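Members of the Rirora Office Services help board may post on matters of furniture, storage and premises. The board is read by staff at all sites.

**Desk organiser on a carpeted floor: shelves or dividers first?**

Posted by Stillis Reception

Our office has been asked to put its flat-pack desk organisers into use before December. They are made of thin fibreboard, with parallel shelves crossed by short upright dividers. The desks are occupied, so the work has to be done on the carpet. I should be grateful for advice on the order of work, and on whether glue is required.
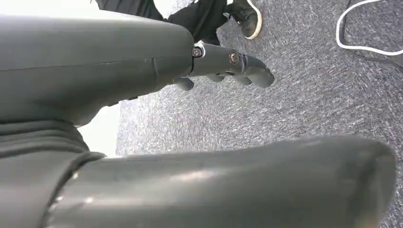
**Category: Furniture and Storage › Desk organisers**

**Jairo Nina**

The shelves should be laid out first, with all notches facing the same way. The dividers are then pressed down one at a time, beginning at the back. Each joint should be brought to half depth along the whole row before any is pushed fully home. A thin panel forced at one end is liable to split at the notch.

Carpet is acceptable provided that a flat board is placed underneath. We assembled 83 units in this manner at the Cisneros building and replaced 12 panels, most of them split before the board was introduced.
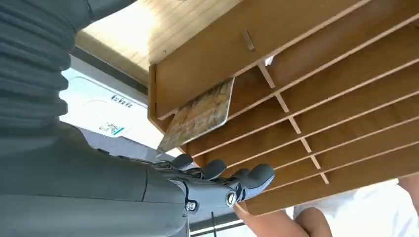

Once the dividers are seated, the unit should be turned over and the joints inspected from underneath, where a raised shelf is easier to find. Glue is not required for ordinary paper. Where a compartment is to hold heavier items, a small amount of wood glue may be applied to the lowest shelf and left for up to seven hours.

**Nilell Facilities Desk**

We agree with the above, except that we begin with the middle divider. Please also check the cut edges and sand them lightly if they catch on paper.

**Records Room**

Ours were glued throughout. They cannot now be taken apart for the move.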